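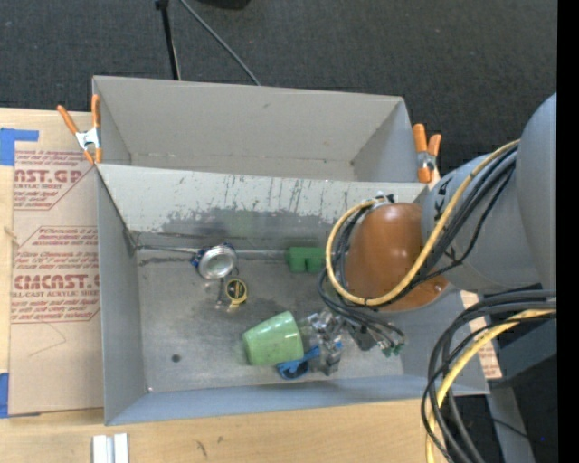
Dronby Evidence Case - for enquiry agents, process servers and anyone who keeps papers safe on the move

Product code 598. In stock at our Vaston counter and by post.

We have been supplying private enquiry agents for a good many years now, and if there is one thing people ring us about more than any other (more than recorders, more than torches, more even than flasks), it is a decent case. You would think a case was a simple thing to buy. You go into a luggage shop, you come out with something that has wheels and a combination you will forget by the weekend, and then you find it has nowhere flat for a signed statement and every pocket is the wrong shape. The Dronby was put together with our own customers, over a lot of tea, and we are really rather proud of it.

What it is

The Dronby is a lockable, hard-sided document and equipment case, sized for A4 papers laid flat with room to spare at the side for a notebook, a small camera and a couple of chargers. It opens like a book and stays open by itself, so you can work from it on the passenger seat or on somebody's kitchen table while they sign. The outside is plain black with no badge or lettering anywhere. We were asked again and again for that. An enquiry agent sitting in a hotel lobby does not want a case that looks interesting!

Inside there is a divider with 4 deep pockets, each with its own fastening, so that papers from one matter never get mixed up with papers from another. Behind the divider is the flat section for statements and photographs, with a strap to hold everything still when the case is carried upright. The lid has a shallow tray for pens, labels and the numbered tags.

The numbered tags

Every case comes with a starter pack of 23 numbered tags, and I do want to say a word about these, as people tend to throw them in a drawer. Each tag has a tear-off stub with the same number on it. When you seal a pocket you thread the tag through the fastening, write the date and your initials on the stub, and keep the stub in your log book. When you hand the papers over to the solicitor, the two of you check the number together and both sign. It takes a moment, and it gives you a tidy written record of who had what and when. You can of course use your own system if you have one that you like.

Refill packs are product code 411 and go in the same envelope as your case if you order them together, so there is no second postage charge.

Which size?

There are two. The standard Dronby suits most people and fits under a train seat. The Dronby Long is deeper from front to back and was made for process servers, who often carry several bundles in one day. If you are not sure, measure the thickest bundle you carried last month and give us a ring. Aiman Tambunan looks after the case orders and will happily talk it through with you - he did process serving himself for years, and he knows what a county court bundle feels like after three flights of stairs.

What our customers say

"I bought the standard one in March and have used it nearly every working day. The catches are quiet, which matters more than I expected, and the handle doesn't cut into your hand. My only grumble is that I'd like a second strap in the flat section." - Abenezer Tamiru, Uniyal Enquiries

(We have listened, Abenezer. A second strap is now fitted to all new cases, and if yours is an older one we will post you a strap and the fixings free of charge.)

Looking after it

Wipe the outside with a damp cloth and a little washing-up liquid. Please don't use polish, as it makes the surface shiny and slippery to hold. The locks like a tiny drop of light oil once in a while, and the hinges can be left alone. Spare keys can be ordered with the number stamped on the inside of the lid; we will ask for your name and the order it came from before we send any out, so please bear with us.

Delivery and returns

Orders go out by tracked post and need a signature. If the case isn't right for you, send it back unused in its box within a month and we will refund it or swap it for the other size, whichever you prefer. Locks and hinges are guaranteed for five years.

Goes well with

Prallden log book, hardback, numbered pages
Prallden slim torch with red filter
Tag refill pack (411)
Rain cover for Dronby or Dronby Long (please say which when ordering)

Page updated 30 October 2023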